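Arkis (software)

Arkis is a control and planning package for two-arm manipulators that handle cloth and other limp materials. It was written at Gonden, a robotics software company, and first released in July under a source-available license. The package takes in camera images, estimates the state of a garment on a flat surface, and sends joint targets to both arms at a fixed rate. Its lead developer is Tavion Gallagher.

Overview

Arkis is split into a perception process, a planner and a low-level controller, which exchange messages over a shared-memory bus. The controller runs on its own processor core and keeps the last valid target if the planner misses a deadline. Each arm has its own command queue. A coordinator locks the two queues together only for moves in which both grippers hold the same piece of cloth.
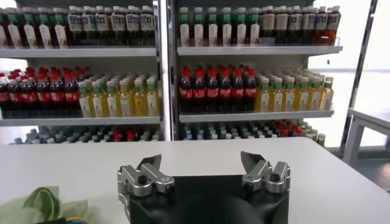
Wrist views are used for the last part of an approach, when the arm itself may hide the cloth from the head view. The two streams are not merged into one map. Each produces its own estimate, and the planner weighs them by the distance between the fingertips and the table plane, a method the manual calls range handoff.

Perception

The segmentation model separates cloth from table and background. Early builds often failed in front of crowded shelving, where rows of colored labels were marked as fabric. Version 13 added a workspace mask, computed from the table edges, that discards everything beyond the far side of the table. The model was then retrained on 3189 labeled episodes, of which 1557 were recorded against cluttered backgrounds.

Folds are stored as a layered graph. Nodes stand for corners and crease ends, and each edge carries a layer count. Thick or bunched areas remain a known weak point — the graph tends to merge layers that overlap at a shallow angle.
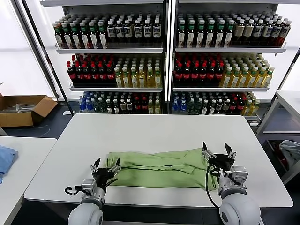

Two-arm station with a green garment folded into a long strip. Photo: Gonden

Planning

The planner picks from a small library of motions, including pinch, drag, lift and fold over. Candidate motions are scored in a simplified cloth model, and the best one is passed to a trajectory optimizer that checks for contact between the arms. If no candidate scores above the threshold, the arms retract and the perception process takes a new estimate. Planning for a single fold takes almost 40 milliseconds on the reference computer.

Tooling

Recorded episodes can be replayed in Navau, a separate viewer that lines up camera streams, joint states and planner decisions on one timeline. Log files use the Thibodeaux format, an append-only container with an index at the end of each file. Files from interrupted runs lack this index and have to be rebuilt with a command-line tool before they can be opened.

See also

Motion planning
Deformable object manipulation
Visual servoing

This page was last edited on November 28, 2025.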